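Projektbericht: Datenerhebung für das Imitationslernen im Haushalt

3 Datenerhebung

Für das Training der Handlungsmodelle haben wir im September mit dem Humanoiden von Kimow insgesamt 200 Demonstrationen aufgezeichnet, verteilt auf vier Aufgaben. Gesteuert wurde der Roboter per Teleoperation, meist von Divya Reddy und Åsmund Fjeld im Wechsel. Die Aufnahmen liefen jeweils ab 9 Uhr im Schlafzimmer der Testwohnung. Gespeichert wurden Gelenkwinkel, Greiferbefehle und die Bilder der festen Kamera.

Eine Demonstration beginnt mit dem Startsignal des Operators und endet, sobald beide Arme wieder in Ruhestellung sind. Zwischen zwei Durchgängen werden Wäschekorb und Gegenstände von Hand versetzt, damit das Modell keine festen Positionen lernt. 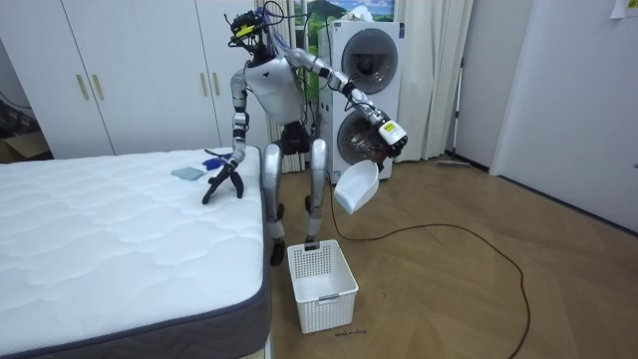 Abb. 4: Roboter zwischen Matratze und Waschturm, eine Hand auf der Matratzenecke, die andere am Griff der weißen Schaufel.

Von den 200 Aufnahmen haben wir 53 verworfen. Häufigste Ursache waren Aussetzer in der Funkverbindung zur Steuerung, danach Griffe, die der Operator mehrfach neu ansetzen musste. Ob solche Korrekturen im Datensatz bleiben sollten, war in der Gruppe umstritten. Ragnvald Rustad hat deshalb drei davon gesondert abgelegt; sie werden in Kapitel 5 getrennt ausgewertet.

Die Annotation erfolgte mit Toditz. Jede Aufnahme erhielt eine Aufgabenbeschreibung in einem Satz sowie Zeitmarken für Greifen und Loslassen.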